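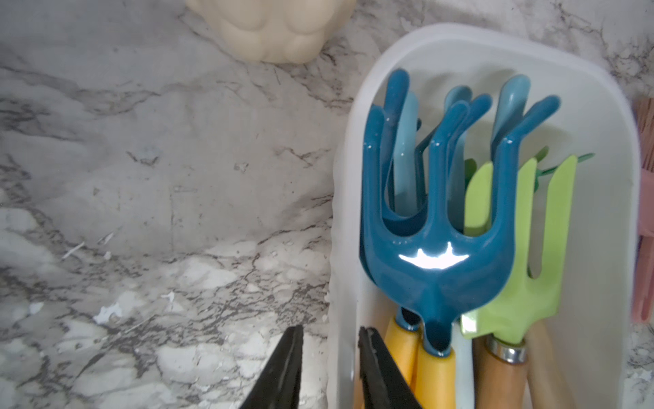

Library in Jistmont to lend garden hand tools from September

Residents of Jistmont will be able to borrow small garden tools along with their books when the town library opens its new tool shelf in September.

The collection starts with 29 sets of hand tools, among them cultivators and hand rakes with brightly painted metal heads. Borrowers can take up to four tools at a time and keep them for two weeks. A library card is all that is needed, and there is no charge unless a tool comes back late or broken.

The idea came out of a survey of library users last spring. More than half of the 200 people who answered said they had a balcony, a window box or a shared garden plot but did not own the tools to look after it. Most said they had no place to store them, either.

The tools were bought with a $400 grant from the Mikkelsen Fund and are being sorted in the library's craft room, where watercolor butterflies decorate the white wall. Small tools will be kept upright in white plastic caddies, handles down – the library says this makes it easier to see which type is which. Artificial plants will be used for the display at the front desk.
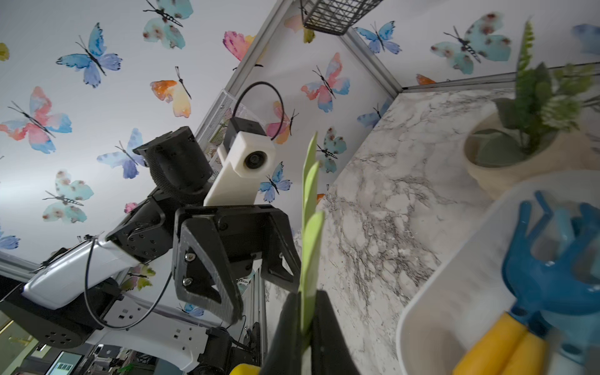

How to borrow

Tools can be picked up at the front desk during normal opening hours. They cannot be reserved online at first, although the library hopes to add them to its catalog over the winter. Borrowers are asked to brush off the soil and dry the metal parts before bringing a tool back.

Returns should be made in person. Tools must not be left in the book drop.

The Vestow branch will get a smaller shelf if the first season goes well. Wurkau, which shares its library service with Jistmont, is not part of the trial, but people who live there can borrow from the Jistmont shelf with their usual card.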